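About the Huaranga Household Robotics Program

Plultau College
Warkville Campus

Who we are

The Huaranga Household Robotics Program is an elective course and student club offered by Plultau College to learners in Years 9 to 12. It operates from the Warkville campus during term and has a current enrolment of 46 students, drawn from all year levels in the senior school. The program takes its name from Huaranga House, the former boarding residence in which its workshop is located.

The program is concerned with one question: how can a machine be taught to help with ordinary jobs in ordinary homes? Students study the handling of soft, light and awkward objects, including bedding, clothing, packaging and household rubbish. They learn to plan a task, carry it out by hand with a gripper, label the recording and judge whether it is good enough to be used for training.

The program is directed by Xuelian Meng, Head of Applied Technologies, who also teaches the Year 11 programming course.

How the program works

Students are admitted at the start of each year by written application. Previous experience in robotics is not required. New members complete a period of bench work, in which they practise opening and closing a hand-held gripper on cloth, cardboard and plastic before they are permitted to record. They are then placed in a team and allocated a set of tasks for the semester.

Recording is carried out in family homes as well as in the workshop. Homes differ in their furniture, flooring and lighting, and the college considers it important that student work should reflect this. Visits take place between 3:45 pm and 5:30 pm, by written agreement with the household, and a member of staff attends throughout.
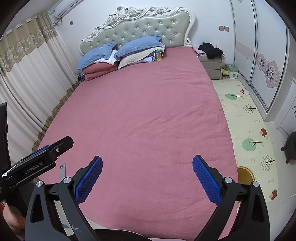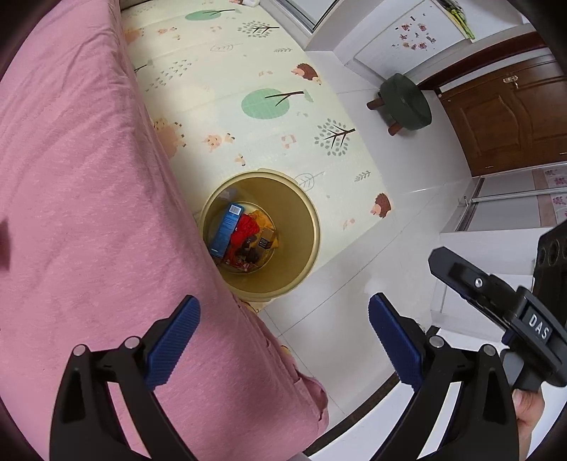 Bedroom work with hand-held grippers

Each recording is reviewed by a second team, which notes the start and finish of every grasp and marks any attempt that should be set aside. Reviewers are expected to give written reasons. Students have told us that this is the slowest part of the course, and several have gone on to write their own software to make it easier. The best of these tools, a labelling program known as Fellen, was begun by two Year 12 students and is now maintained by the club.

The student archive presently holds 298 reviewed recordings. It is used in class and is open to other schools on request.

The Fellen Challenge

Each August the program hosts the Fellen Challenge, a competition for school teams. Entrants are given a set of household tasks and a fixed period in which to complete them, and are marked on planning, handling and the quality of their notes. Teams may have up to 5 members. A separate division is offered for students in their first year of robotics, and beginners are encouraged to enter it even where their school has no established club.

Privacy and conduct

Households are asked to put away letters, photographs and other personal papers before a visit. Faces and voices are removed from all recordings held in the archive. A family may withdraw its consent at any time by writing to the program office, and the recordings concerned will be deleted.

Students are guests in the homes they visit and are held to the college's code of behaviour. Furniture is not to be moved without permission, and belongings handled during a task are to be returned to the place agreed with the household.

Joining or supporting the program

Applications for the coming year close in October. Forms are available from the senior school office and must be signed by a parent or guardian. The course fee covers workshop materials and travel; students who require assistance with the fee should speak with the Head of Applied Technologies in confidence.

Families in the Warkville area who would like to offer their home for a visit may register through the program office. Enquiries from schools about the archive or the Fellen Challenge should be marked to the attention of Xuelian Meng.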